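Zwischenbericht an die Förderstelle, Juli 2026
Projekt Asora, Arbeitspaket 4: Stempeln und Ablegen

Seit März liegen 166 verwertbare Durchgänge zum Stempeln von Papier vor. Geplant sind 1.000 bis Projektende. Die Aufgabe stammt aus der Warenannahme unseres Partners Çetinkaya, wo Lieferscheine weiterhin von Hand gestempelt werden. Vorgeführt wird sie mit zwei handgeführten Greifern.

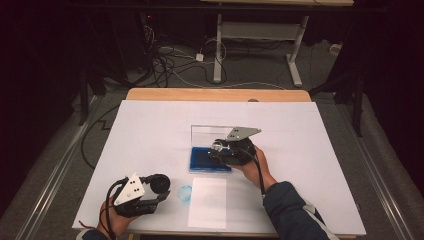
Abb. 1: Arbeitsplatz Stempeln mit zwei Handgreifern, Stempelkissen in Klarsichtbox und Papierbogen.

Selbstständig schafft das System den Ablauf noch nicht zuverlässig. Von den letzten 10 Versuchen ergaben vier einen lesbaren Abdruck. Schwierig bleibt der Anpressdruck: Zu wenig Druck gibt blasse Abdrücke, zu viel verschiebt das Blatt. Für den Einsatz im Betrieb reicht das nicht.

Die Auswertung bei Zirnine läuft. Offen ist die Freigabe der Restmittel für die Kraftmessung.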